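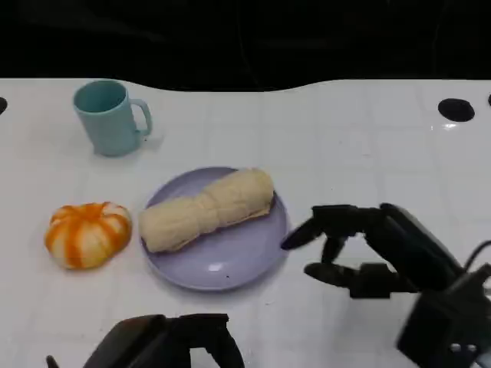
Pão no prato, mão direita aberta junto à borda. Bancada de Grenov.

3 jan 2024
Redação Fontana

Galeria: o planejador Welleo na bancada

O Welleo é um software de planejamento para mãos robóticas. Recebe uma instrução escrita, consulta o módulo de percepção e devolve uma sequência de preensões e trajetórias, que o controlador executa. O material de divulgação fala em "compreensão da tarefa". Passamos uma tarde em Grenov com a versão em teste e saímos com a impressão de que o termo é generoso para o que o programa faz, que é estimar poses, filtrar candidatos de preensão e escolher o de maior pontuação. Faz isso razoavelmente bem. Compreensão é outra conversa.

A bancada tem uma caneca verde-azulada, uma abóbora listrada de laranja e branco, um prato lilás e um pão claro. São formas fáceis de separar por cor sobre o tampo branco, e convém guardar isso na cabeça ao ler qualquer taxa de acerto. O registro que nos mostraram traz 111 execuções, com 14 interrompidas pelo próprio planejador e 17 encerradas pelo operador. As interrupções do operador não entram no índice que aparece nos slides. Perguntamos o motivo e ouvimos que "dependem de critério humano". Pois é.

Na foto de abertura, o ponto que interessa ao software é a relação entre pão e prato. O pão passa um pouco da borda à esquerda, e a mão está do lado direito. Para pegar só o pão, o planejador precisa tratar o prato como obstáculo e também como apoio, duas coisas que o modelo de colisão do Welleo guarda em listas diferentes. Quando as listas discordam, vale a mais conservadora – e a trajetória sai longa, às vezes absurda de tão longa. O tempo de planejamento ficou em uns 63 milissegundos por candidato, valor que a interface exibe em verde, sem dizer quantos candidatos foram descartados antes.
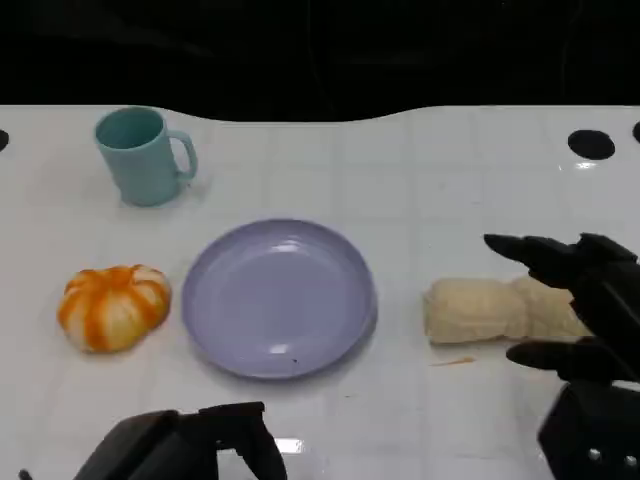 Pão direto na mesa, com os dedos da mão direita acima e abaixo dele.

Com o pão fora do prato o problema geométrico fica bem mais simples: um plano, um objeto alongado, espaço livre em volta. A dificuldade passa para a percepção. A ponta direita do pão some atrás dos dedos, e o estimador de pose precisa completar o que a câmera não vê. O Welleo resolve isso mantendo a última pose confiável e reduzindo o peso das medidas novas, solução antiga e honesta, que funciona enquanto nada se mexe. Se o pão rolar durante a aproximação, a correção chega tarde. Vimos o gráfico de confiança continuar alto nesse intervalo, o que nos incomodou mais do que qualquer falha.

Há ainda a questão do brilho. O tampo reflete a luz, o prato também, e a segmentação depende de um limiar ajustado à mão para aquela bancada. A equipe promete calibração automática para março, junto com um teste na unidade de Fakcombe, onde a iluminação é outra. Pedimos para repetir lá a mesma lista de tarefas, com o mesmo limiar e as interrupções do operador na conta. Ainda não recebemos resposta.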